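Chapter 4
Building a Pair of Hand-Held Grippers

The grippers in this chapter were built in the shared workshop at Wuvthorpe, in the evenings, over one February. A pair takes 28 screws and a set of printed parts, and the finger pads are ribbed rubber. You will need a screwdriver, a small file and a flat table.

Chapter 3 ended with the linkage drawn on paper. Now you will cut, print and assemble it, then try it on things found in any home. Cloth comes first. A sweater sags and folds over itself, and it shows a weak grip sooner than a block does.
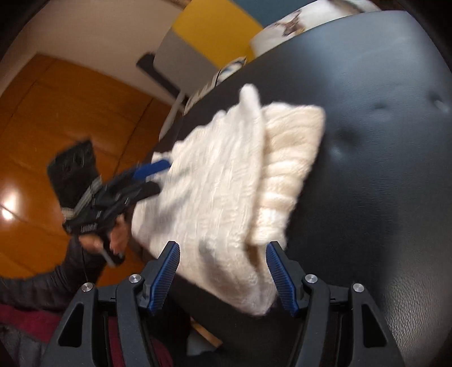 Build both grippers before you tune either one. Small differences between them are easy to miss on the bench — a joint that is a little tight, a pad glued slightly low — and they matter once the two have to work together.

Section 4.1 covers the linkage arms. Section 4.2 covers the pads, and Section 4.3 the handle. The full parts list, Lanirgate sheet 32, is at the end of the chapter.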